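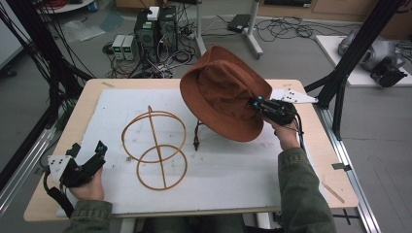 Part-time hat person wanted for our display workroom, Vonville

I run Negussie, a small hire business for hats and the stands they sit on. Shops borrow from us for their windows, drama groups borrow for their plays, and every now and then a wedding party wants a whole row of something with a brim. It's grown past what I can manage on my own (hurrah, mostly) and I'm looking for somebody to join me at the table from November.

The job is hats on stands, hats off stands, hats back in boxes, and a fair bit of looking closely at them in between. We have nearly 2000 hats on the books now. Felt is the bulk of it, and felt is what I'd like you to be good with, or at least patient with. Wide brims go out of shape if you pick them up carelessly, crowns get dented, and chin cords tangle with each other the minute your back's turned. I can teach you all of that. I can't really teach somebody to care whether a brim is sitting level, so if crooked pictures in other people's houses bother you, we'll get on very well!

A normal shift goes something like this. Returns come in first thing and get checked over one at a time: brim, crown, band, cord, lining. Anything that needs steaming goes to one side. The rest gets tried on its stand so we can see how it sits, and then it's boxed and put back on the shelf with its ticket. After lunch we do the outgoing orders, which I pack by the customer's list and you'd check against mine (or the other way round, I'm not precious about it). Before we finish, the table gets cleared down and wiped.

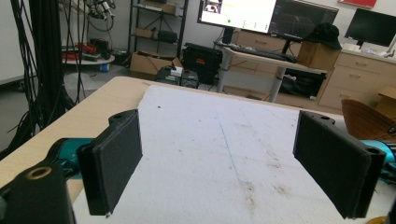

One of our work tables, with its sheet of white foam board on top.

The boards get grubby, I'll admit. They take the knocks and the table underneath doesn't, and they go on being used until I can't stand the sight of them. Don't wear your best cuffs.

You'd be working 3 mornings a week to begin with, 9 till 1, with longer days in the run-up to Christmas if you want them. Pay is hourly and paid monthly, and I'll tell you the rate when I ring you. There's a tea break, a kettle, and a radio we take turns choosing for. The bus from Fluvholm stops at the end of the road and there's space for bikes in the yard. 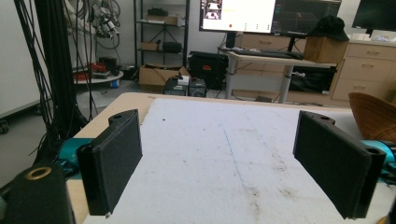

Stands deserve a word of their own, as they're half of the business. Ours are the light wire sort, made of rings with a rod up the middle, and they're lovely to look at and a bit of a pain to handle. They tip if you put the hat on from the side, so you learn to come down from above and let go slowly. Bent ones get straightened by hand. I have a knack for it by now and I'm sure you'd pick it up within a fortnight.

Useful things to have: steady hands, decent eyesight (glasses are fine, I wear them), and tidy handwriting for the tickets. We keep the stock list in Prindex, and if you can use an ordinary spreadsheet you'll find your way about it. Shop, theatre wardrobe or millinery experience would be a treat but I've never insisted on it. You'll be on your feet for a good part of the morning, and there's some lifting, though hat boxes are mostly air. If you need a stool or a different set-up, say so and we'll sort it out.

To apply, send me a letter or an email of no more than 2 pages. Tell me what you've done, when you could start, and about a job you've had where you needed to be careful with your hands. I don't need a photo or a formal CV. I'll ask a few people in for a paid trial morning in the workroom, and you'll hear from me either way.

We use cookies to keep this site working and to see which pages people read. Accept all | Manage my choices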